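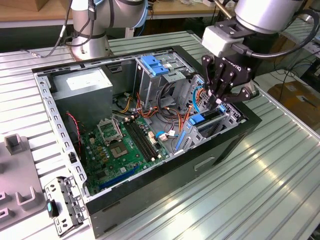

Anyone who has lost a screw inside a case will want a machine that takes its time, one member of the Vivonia workshop remarked when the Brerkden build was announced, and speed can come later.

The shared workshop in Vivonia is opening Brerkden, its two-arm robot project for taking apart and refitting desktop computers, to all members starting in December. The work table and both arms were set up by members on Sunday evenings over 9 months. Parts cost $1,222, and Fullanano, a local supply shop, covered $1,170 of that.

The current work is on desktop towers with the side panel off. Drive cages, latches and loose cables are the hard part – there is little room for a gripper between them, and every case maker does it differently.
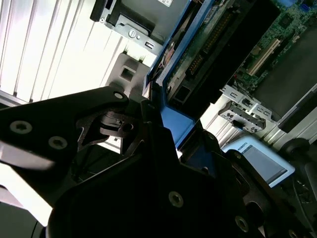 Members have written 38 short routines so far, most of them for reaching into a case and backing out again. The routines and the parts list are kept in the Chrysikopoulos room, next to the tool wall, and may be copied free of charge.

Old desktop towers are welcome as donations – please remove your drives first. Open evenings start at 7 p.m. on Sunday.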